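Pemel puts hand-held and hand-worn grippers through the same table test, results out now

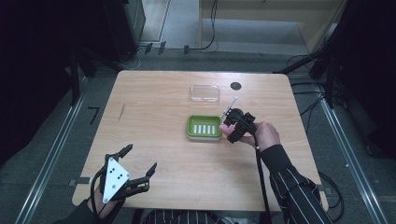 Hand-held gripper on the right hand, exoskeleton-style gripper on the left, at Pemel's test table. Photo: Pemel

9/21/21 - For immediate release

Pemel, the gripper testing firm, has finished its first side-by-side trial of two ways of teaching a robot hand: a simple gripper you hold, and a jointed one you wear. Full report free to download from today. Short version below.

The question came from customers. Small workshops mostly, packing firms, two college labs. They want to record a person doing a job and pass it to an arm. They do not know which bit of kit to buy for the recording. Catalogues don't help much, every maker tests its own product on its own objects.

So Pemel ran 2000 recorded attempts, split evenly between the two devices. Same table. Same lighting. Same small items: short white bars, a green soap dish, a clear plastic box, thin rods. Nothing exotic. The clear box was put in on purpose as cameras have a hard time with it.

"We wanted dull objects," said Saranya Warrier, head of trials at Pemel. "Anyone can pick up a foam cube. Try a thin rod at an angle, with a see-through box behind it, and you find out what your gripper is worth."

What the trial found

The hand-held gripper was quicker to learn. New operators reached a steady pace within 10 minutes. Its angular jaws did well on the thin rods, and 95 per cent of rod pick-ups were recorded cleanly enough to use.

The exoskeleton-style gripper took longer. Fitting alone is a job, and it has to be done again if the operator takes a break. But it gave far more detail on how the fingers moved, and operators liked it better for turning objects over. Long fingers got in the way near the rim of the dish. Several bars were knocked sideways that way, and those attempts are in the report with the rest.

Trials with one device on each hand were added late on, after a suggestion from Ilari Huttunen of Inov, who supplied the controller software. These are not in the main figures. Operators found the mix awkward at first, then got on with it. Pemel will say more once there are enough recordings to say it with.

Cables were the most common complaint for both devices. They catch on the near edge of the table when the arm goes forward. Pemel tried clipping them to the sleeve, to the belt and to the table. Belt was best. A cordless version of the hand-held unit is being looked at but there is no date for it and Pemel is not taking orders.

Cameras and controllers

Three camera positions were compared: head height, wrist and fixed stand. Head height gave the best all-round view of both hands. Wrist view was better for the last inch before contact, and worse for nearly everything else. The fixed stand was easiest to set up and easiest to block with an elbow.

On controllers the difference was smaller than expected. The Inov unit and the older Skastberg box both kept up. The Skastberg box needed restarting more often, its settings screen is also quite hard to read. Full timings are in the tables at the back of the report.

"I went in sure the Skastberg would fall over," said Chandrasekhar Iyengar, who ran the controller tests. "It didn't. Slow to start, fine after that. If a workshop already has one I would not tell them to bin it."

Who took part

28 operators, most with no robot experience at all. Each was given a short briefing and then left to it. Training was run by Tharun Rajan, whose setup notes are printed in full as an appendix. They cover table height, how to mark object positions between attempts, and what to check when tracking drops out.

Irena Ziółkowski of Krishnan, the packing firm that part-funded the work, said the results had already changed its plans. "We were going to buy the wearable for every station. Now its one wearable and the rest hand-held. Our jobs are mostly pick it up, put it down."

Next

A second round starts in March. It will use softer items and wet ones, and will repeat the rod test with gloves on. Workshops that want thier own objects included can write in. Small, safe, easy to replace please. No glass.

Pemel will also release a set of the raw recordings, failed attempts included, once the file names have been tidied up.

Notes to editors

Pemel tests grippers, cameras and controllers for small and medium-sized firms. It does not make or sell arms.

Krishnan had no say in the scoring. Inov lent its controller free of charge and has had it back.

Report, tables and larger photos from the Pemel press desk. Interviews with Saranya Warrier by phone, mornings best.

ENDS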